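Le sentier de Lirnberg est un itinéraire de randonnée de 37 km, de Wirau au col de Sescombe. Altitude max. : 425 m. Balisage jaune, refait en février, incomplet côté nord.
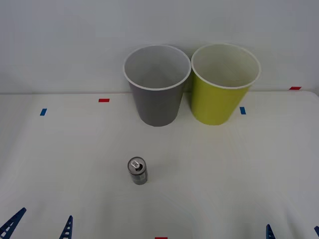
Gobelets et petite canette, table blanche.

Deux étapes, nuit à Lirnberg (gîte, 200 places avec le camping). Navette retour depuis Sescombe, l'été seulement. Le gué du Noh est infranchissable aprés de fortes pluies, variante par le pont. Pas de point d'eau entre le gué et le col, prévoir des réserve.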